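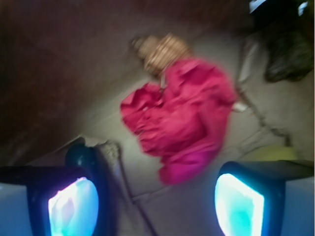 천 종류는 이제 그만 모아도 되지 않냐는 의견이 Winby 쪽에서 또 왔습니다. 딱딱한 물건 성공률부터 올리자고요. 일리는 있는데 저희 생각은 좀 다름. 구겨진 천은 집을 때마다 모양이 바뀌어서 예시가 적으면 모델이 금방 헤맵니다.

Herulo 수집 현황, 급하게 정리. 9월 2019년 기준 누적 1,855건. 이 중 천·헝겊류 200건, 아직 한참 모자람. 이번에 새로 넣은 건 89건이고 53건은 검수 대기중. 흔들린 구간 있다고 바로 버리지 마세요, 손목 카메라는 원래 움직입니다. 잡기 직전 구간이 남아 있으면 일단 제출. 판단은 검수에서 할께요.

바닥은 깨끗한 데만 고르지 말 것. 금 간 콘크리트, 옆에 잡동사니 있는 자리도 필요함. 실패한 시도도 지우지 말고 '실패' 표시만 달아서 올려주세요. 지난 4월 분은 이 표시가 빠진게 많아서 다시 보는 중입니다.

Tirkus 업로드 폴더 이름 바뀌었음. 예전 폴더에 올린 분들은 옮겨주시고, 라벨 양식은 그대로 씁니다. 다음 호에는 천류 학습 결과 조금이라도 실어볼 예정.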